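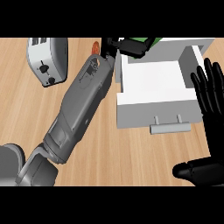
Can a machine do the small kitchen chores yet, for regular people? I run the break room at a small upholstery shop, and by run I mean I'm the one who wipes it down and puts things back where they go. My boss came back from a trade show in February all fired up about getting an arm, and now it's my job to find out if that makes any sense. What I want it to do is dull stuff: open a drawer, put something in it, shut the drawer, leave the toaster alone. I've been looking at simulated setups like the one up top, with the toaster on one side and the white drawer pulled all the way out on the other, and I can't tell how much of that carries over to a real counter with crumbs on it. We have $2,000 set aside, maybe a little more if I beg. Our drawers stick, by the way. One of them you have to lift and pull at the same time. Has anybody here done this in a real room with real people walking through it? I don't need it fast, it can take all night as far as I'm concerned!

Raluca Vlad

Kwan-ho Yu

I've been messing with arms at home for a while, so take this as one hobbyist's opinion. Short version: parts of it yes, the whole chore no, and $2,000 gets you a hobby arm that will make you very patient.

Drawers are easier than people think, as long as it's the same drawer every time. A bar handle like the one in your picture is about as friendly as handles get, because it stands out from the front and there's something for the jaws to close on. Knobs are worse. Those scooped-out finger pulls are miserable, I gave up on mine and screwed a handle on. Cost me a few bucks and saved me weeks.

The trouble starts with your sticky one. In a simulator the drawer slides the way you told it to slide. Mine at home goes crooked if you pull from one end, and the arm just kept hauling on it until the whole cabinet walked across the counter (I'd forgotten to fasten it down, so that one's on me). Wax the runners first. Then bolt down anything that can move.

Putting things in the drawer is okay if they're things with some shape to them. A block, a can, an orange. Forks in a pile, forget it. A plastic bag, forget it twice. I ran 400 tries of pick up, drop in, push shut over one winter, and the pushing shut was the part that went best. You don't even need to grip for that, you just lean on the front.

Keep the toaster out of reach if you can. Even if the program never touches it, the elbow doesn't know that. People plan where the gripper goes and forget there's a big forearm swinging along behind it. I lost a very nice sugar bowl that way.

And please don't let it run all night by itself with people's lunches around. Sit with it.

Margus Ķēniņš

just buy a dishwasher lol. had one of those Tenis vacuum things and it ate a sock

Rogério Assunção

I'd split your list in two, Raluca. We tried something close to this at Ngcobo, in the packing area, mostly sorting small parts into trays. The arm earned its keep on the part of the job that never changed. Same tray, same spot, same part facing the same way. Once somebody started leaving tape guns in its patch of bench, it spent half the shift stopped and waiting for a person to come clear things.

Your break room is all tape guns, if you see what I mean. Everybody drops stuff wherever.

On simulation, I'm kinder about it than Kwan-ho. It was great for finding out whether the arm could reach the back of a shelf without folding itself up, and we moved our stand twice on the screen before we drilled any holes in the floor. It told us next to nothing about how hard to squeeze. For that we needed the real parts and a lot of dropped ones.

As for the money, check what's included before you get excited. The quote we got didn't have the gripper in it, or the stand, or the guarding. Ask about all three in writing. If your boss mostly wants to see an arm do something, I'd put it on the shop side, maybe handing out cut pieces, and keep wiping the counter by hand for now. Glad to look at a sketch of your layout if you post one, with measurements please!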